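Lacing beads for a 3 year old, string or stick first?
Board: Toys and Play at Home

dorico36
Posted July 2020
Hello all. I have bought a set of lacing beads for my daughter, cubes in several colors with a hole through the middle. She likes the beads but she gets angry with the string. The end is always going somewhere else. Should I start her with a thin wooden stick and give the string later? Or is it better to wait some months?

nieminen_k
Stick first. With my son I did it this way in March. He put the cubes on the stick for two weeks, and then the string was easy for him. Please cut the stick short, 18 cm is enough, and sand both ends.

Cestus
I don't agree with the stick. It is a different movement. With the stick the child only drops the bead down, with the string she must push with one hand and pull with the other hand. That is the whole point of the toy. Buy a string with a longer plastic tip.

nieminen_k
@Cestus For an adult it is the same toy, yes. For a child of three years the crying is also a part of it. I would like to keep the toy interesting.

donov1177
You can do both on one day. My advice is more about the table. Take out four or five beads only, and put the rest of the box away. When I put 100 beads on the table, my girls were sorting colors and did not lace any. Also tie a big knot at the other end, or the first bead falls off and everybody is sad.

dorico36
Thank you, the knot I did not think of. @Cestus how long is the tip on yours?

Cestus
As long as my thumb. The short ones disappear inside the cube and small fingers cannot catch them. I still say string from the first day.

donov1177
Two pictures. They are cubes with soft edges.
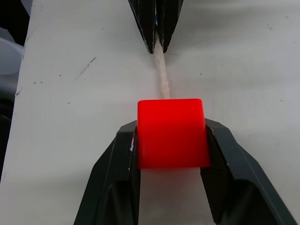
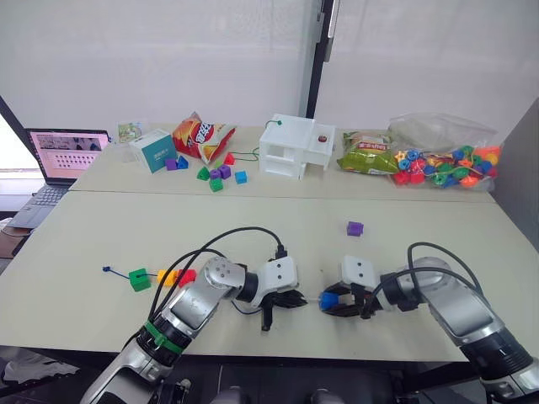 First picture: the red cube from near. Second picture: green, yellow and red already on the blue string, the purple one still waiting on the table.

dorico36
Very nice colors. I will try the stick tomorrow and write again.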